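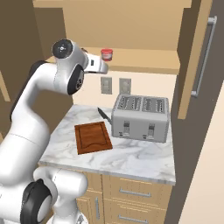
Fig. 4. Arm at the open upper cabinet, Levovex kitchen scene.

Search the guide Enter keywords Go

4. Your first chore: putting one thing away

Now for the fun part! By this stage Levovex is installed, the simulated kitchen loads and the arm moves when you ask it to. Pick a single small container and a single shelf, and see how far a machine gets with a job most of us do while talking on the phone.

1. Open Kestine and load the kitchen scene.
2. Set the cabinet door to open. Door opening is a chore in its own right (section 7).
3. Choose the container as the target and the shelf as the goal.
4. Set the step limit to 500.
5. Press Run and watch the whole attempt at normal speed, at least once.

Note: leave the knife, chopping board and toaster on the worktop. A bare worktop makes the job too easy, and real kitchens are never bare.

Caution: these settings are for simulation only. Do not send them to a real arm.

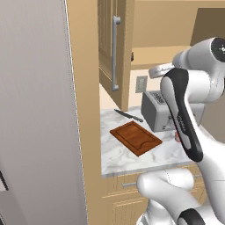 Fig. 5. Gripper low over the worktop, beside the toaster.

A reader of the last edition, Ninh, wrote in to say that a robot which can put away one tin is still years from being any help on a Monday morning, and that the guide ought to admit it. Fair enough, and we do! On our own test set the arm finished 358 attempts out of 500, and 121 of the failures were poor grasps. You wouldn't hand over your kitchen on those numbers. But it's a lovely thing to watch when it works, and the failures teach you a great deal.

6. Repeat the run 5 times, moving the container a little each time.
7. Save each result to the Claltent log, good or bad.
8. If the gripper keeps missing, slow the approach before you change anything else.

Note: a container that tips over on the shelf counts as a failure, even if it ends up in the right place.

Go on to section 5 to add a second container.

We use cookies to remember your settings. Accept Manage choices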